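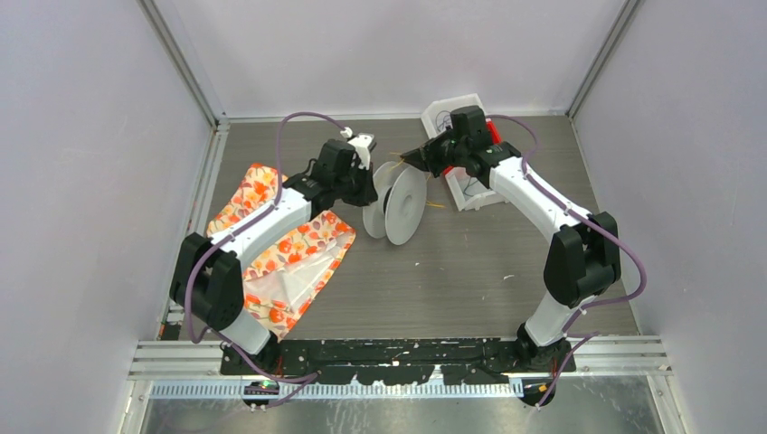

Spool and floral fabric bag on the work table.

Iverham sewing supply library moves loose string to flanged spools

The Iverham sewing supply library will lend string and light cord on spools beginning in March, replacing the hand-wound hanks it has issued until now. The change covers all string under the library's light cord heading. Ribbon, elastic and piping are unaffected and will stay on flat cards.

The library holds 477 lengths of string and light cord. Of these, 32 have been rewound to the new standard and are available at the counter. The remainder will be processed by color group, starting with yellows and oranges, then reds, then naturals. Borrowers who need a color that has not been rewound can still request it as a hank until its group is finished.

Dušan Urban, who manages stock at Iverham, said the main fault with hanks was tangling on return. A hank that comes back with crossed turns has to be opened, laid out and wound again before it can be measured. Under the old method, any length that could not be freed in one sitting was cut at the knot and entered as two short pieces, and the stock of short pieces grew faster than demand for them.

"We had 1,755 yards on the books in March of last year that were in pieces too short to lend," Urban said. "Most of that started out as full lengths."

The spool has two wide round flanges with a core between them. The flanges keep the outer turns from slipping over the side, and the spool can stand on its rims while string is drawn off. Trials were run on two other patterns, a narrow wooden bobbin and a cardboard tube. The bobbin held too little. The tube crushed when stored under other stock.

The winding procedure is short. The free end is anchored at the core with one flat turn and a half hitch. String is then laid on in even passes from flange to flange under light hand tension, with the slack kept in an open container beside the spool so that it feeds without dragging across the table. Winding stops before the turns reach the edge of the flanges. The tail is secured with removable tape and the length is written on a tag.

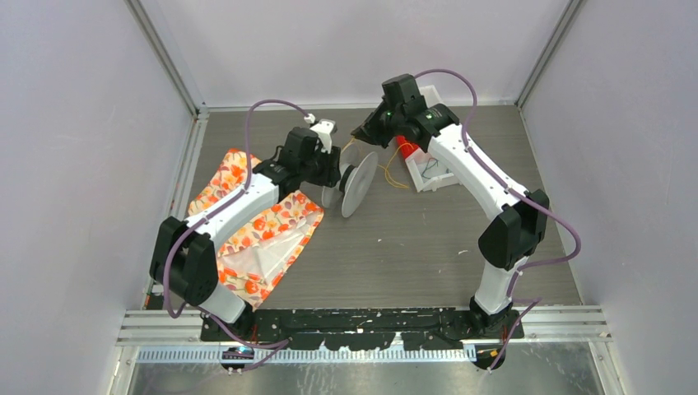 How should a borrower return a spool that has come partly unwound?
Put the spool and the loose string together in a bag and hand it in at the counter. Do not cut the string or tie the loose part around the flanges. Staff will rewind and measure it.

Tension was the point that took longest to settle. Early spools were wound too tightly, and soft cotton string came off with a set curl that made it difficult to use for couching. Evander Forsyth, who teaches the Wednesday evening class in Dikham and borrows from the library for it, tested the first group and asked for a looser wind. The present standard calls for enough tension to keep adjacent turns touching and no more. Synthetic string is wound slightly firmer, as it tends to spring away from the core.

Forsyth said the revised spools have worked well in class. Students draw off what they need and the rest stays in place. He would like to see a notch added to one flange to hold the tail, in place of the tape, which loses its grip after several uses. Urban said a notch is under review but that a rough edge could fray fine string.

Loan terms remain as they were. A spool may be kept for 11 days and renewed once if there is no request waiting. String used during the loan is charged by the yard on return. Spools are to be returned even when empty. A lost or cracked spool will be charged at replacement cost, which is posted at the counter.

Fabric bags will continue to be issued with each loan and should come back with it. Borrowers are asked not to store scissors or needles in the same bag as a spool, as several lengths have been returned with nicks.

The Illeck branch, in the MacBrayne building, will change over after Iverham has finished its yellow and orange group. Until then, spools borrowed at Iverham should be returned to Iverham only, as Illeck does not yet have shelving deep enough for them. Hanks may be returned at either counter. The Iverham counter closes at 6:30 p.m. on class nights.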